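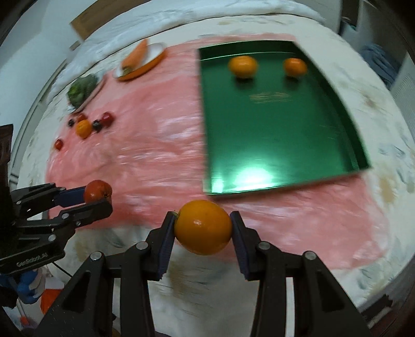

*Hand-held gripper with an orange, robotic gripper with a tomato. Green tray at right.*

**Floro produce handling: progress report, August 5, 2023**
To: Kalkidan Gashaw, Kurnero
From: Juniper Schumacher

We have 691 usable pick-and-place runs now, and the oranges are going really well! The tray placements are cleaner than I hoped for at this stage.

We also had a fault you should know about. On run 118 of the tomato set the robotic gripper kept closing after contact and split the fruit. Bogdan hit the stop, but the arm took 3 seconds to hold still – far too long with a person working the hand-held gripper right next to it. No one was hurt.

Bogdan traced both problems to one place. The force limit was being read from an old settings file, and the stop command was waiting in line behind queued moves. He has fixed the file and given the stop its own channel. We repeated the tomato set at low speed and the arm stopped at once every time, which was a great thing to watch.

Still open:

- Maricica Văduva wants a hard-wired stop within reach of both positions. Parts are ordered from Casell.
- Full speed stays off until she signs the check sheet.
- 2 damaged finger pads need replacing.

The delay costs us a week in August. Blueberries come after that, and I can't wait to try them.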